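Curved front desk - keep it or swap it for a straight one?
Home Office & Workspaces > Desks and Seating
Page 1 of 1

plumbline_kate
Joined December 2019 - 673 posts

Okay, I need opinions before I do something expensive. I've got a long white desk, the kind with the wavy front edge. It dips in at the middle where you sit and then swells back out on the right. It's on a white metal leg frame, the column-and-foot-bar type, and I have a little white drawer cabinet tucked under the left end.

When I bought it I was in love with that curve. You roll in, the desk sort of wraps around you, and your elbows have somewhere to go. A few years on I'm less sure. I can't clamp anything to the front edge in the middle, the keyboard tray I wanted (a Burnum, the slim one) needs a straight run, and I whack my hip on the bulge every time I come in with coffee.

The other thing is marks. White top, you know how it goes. I wipe it down and there are still a few faint ones near the center that won't budge.
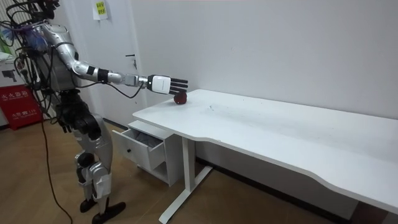

I do like the length, though, and I like having the left end more or less clear so I can dump mail and an apple there and not have it in my way. A straight desk the same length would cost me 200 dollars plus delivery, and then I have to get rid of this one. So - keep or swap? And does anybody know what takes faint smudges off a white top without wrecking the finish?

deskbound_in_duluth

Keep it. I went from curved to straight and regretted it inside a month. With a straight edge I end up leaning forward and my wrists sit on the corner. The dip in yours is doing more for you than you think.

For the marks, plain dish soap and warm water first, let it sit on a damp cloth for 10 minutes, then wipe. Most of what people call stains on a white top is skin oil and pencil.

Tomasz_W

Gonna disagree with the above. Curved fronts look great in the store and then you find out every accessory made is for straight edges. Monitor arms go on the back so that's fine, but trays, cup holders, those clamp-on armrests, all of it wants a flat edge. I had a Rusard with the same kind of wave and I sold it for exactly that reason. Swap and don't look back.

plumbline_kate

Tomasz, did yours have the bulge on the right too? I'm right handed so that's where the mouse lives, and I'll admit it's nice having the extra depth there.

Tomasz_W

Yep, same side. The depth was nice for the mouse, I'll give you that. Mine was a lot shorter, though. If you've got a long one you probably have plenty of room without the curve.

mrs_halvorsen

Can we talk about the foot bars for a second? Long metal foot bars on the floor are my enemy. I stub a toe on mine weekly and the dust collects along the inside where the vacuum head doesn't fit. Kate, how do you clean around the drawer cabinet with the bar right there? I finally put mine on casters so I can pull it out.

plumbline_kate

I don't clean around it, is the answer. I pull the cabinet out maybe twice a year and there's always a pen under there. Casters are a good idea! Does the drawer still clear the underside of the desk once you add the height?

mrs_halvorsen

Measure first! I bought 3 inch wheels, very pleased with myself, and then it wouldn't go back under. Had to send them back and get the low ones.

Édgar Espinoza

I refinish and repair office furniture, so a couple of things from that side.

On the marks: don't use the white melamine sponges, whatever your sister-in-law tells you. They're a fine abrasive and they'll leave a dull patch that grabs dirt faster than before. Dish soap first like Duluth said. If that doesn't do it, a little rubbing alcohol on a soft cloth, tested at the back edge by the wall where it won't show. Work in small circles and quit when the cloth comes up clean. If the mark is still there after that, it's probably a scratch, and no cleaner is going to help.

On the curve: please don't cut it straight. I get asked this a lot. You'd lose the factory edge all along the front and you'd have to band it yourself, and on a wavy top the shallowest point is in the middle, so you'd be cutting everything back to that. You end up with a skinny desk.

deskbound_in_duluth

Ha, I was about to suggest cutting it. Never mind.

plumbline_kate

I was absolutely thinking about cutting it. My brother has a saw and too much confidence. Thank you Édgar.

Question - could I hang the keyboard tray further back, screwed up into the underside, and skip the front edge completely?

Édgar Espinoza

You can, if the track is short enough and there's no crossbar in the way. Get under there with a flashlight and a tape. Check how thick the top is before you buy screws. I've seen people come right through the surface.

lowkey_lumbar

Or skip the tray. I got a Lekota chair with arms that drop low enough to go under the desk and I stopped wanting a tray at all. Not cheap, but cheaper than a new desk plus a tray.

Tomasz_W

The Lekota arms wobble. I've sat in two of them. If you're spending money on a chair get the Sodia.

lowkey_lumbar

Mine don't wobble, did you tighten the bolts?

Tomasz_W

On a showroom chair? No, I did not bring my tools to the showroom.

plumbline_kate

Edited to add, July 6, 2025: okay, I did the soap thing and then the alcohol. Two of the marks came off and the others are a lot lighter. I'm keeping the desk for now. I crawled under with a tape and there's a crossbar exactly where the tray track would go, so that's out. Low casters are ordered for the cabinet. Still open to chair opinions, but please take the bolt argument to the seating thread.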